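Cable management (the household and workroom kind)

Cable management is the business of routing, bundling and labeling the cords that run between pieces of equipment. I've kept this page going on the Huledus home wiki for a while now, and I get chatty, so bear with me.

The basic parts are ties, sleeves, trays and clips. Hook-and-loop ties are my favorite because you can open them again, and you will want to open them again! Zip ties hold tighter but have to be cut off (I've nicked a power cord doing that, so go slow). Sleeves are fabric or plastic tubes that swallow a whole bunch of cords at once. 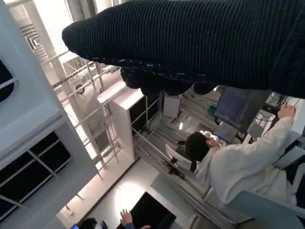

Anything that moves needs slack. A monitor on an arm or a shelf that slides out will tug at its cords, so I leave a loop at each joint and tie on either side of it — never right on the bend. On open metal frames I run cords along the uprights and keep power on one side and data on the other.

Labels come next. I put one at both ends of every cord, 2 inches from the plug, and Garkine makes a wraparound kind that doesn't go gummy. Jorkeck trays are fine under a desk, though the screws are short and I swapped mine last October.

See also: Power strips, Desk shelving, Acharya clips

Last edited February 2025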